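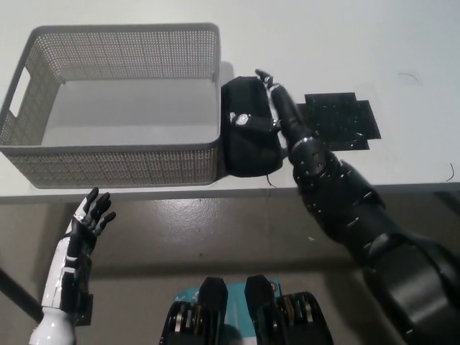 1/6

Kai-wen Chiu @ 29/11/2019
Tidying is still the chore I get asked about most, so a short thread on one small piece of it: soft pouch, gray perforated basket, white table. Right hand on the pouch, left hand idle.

2/6
A rigid box has one shape. A padded pouch has as many as you care to give it. Press the side and the top moves, so the grasp you planned is already out of date. The cord hanging off the bottom makes it worse. Cords catch on basket rims.

3/6
The flat black sheets are the harder item. Thin, dark, overlapping, flat on the table. Fingertips need an edge to get under. People slide a sheet to the table edge and pinch it there. Most planners I have read don't try that.

4/6
Numbers from our October log at Brukdale, pouches only: 1390 attempts, 1314 in the basket. Sheets are not in that count. We stopped those after 300 and went back to the fingertip design.

5/6
Is that good enough for a house? For a parts bench at Dallby, where someone walks past every hour, I'd say yes. For a kitchen, no. A miss there ends up on the floor and stays there.

6/6
Speed is a separate problem. A person clears this table in the time it takes the planner to settle on a wrist angle. Next thread is on cords, with the Mosquera gripper results if they let me post them.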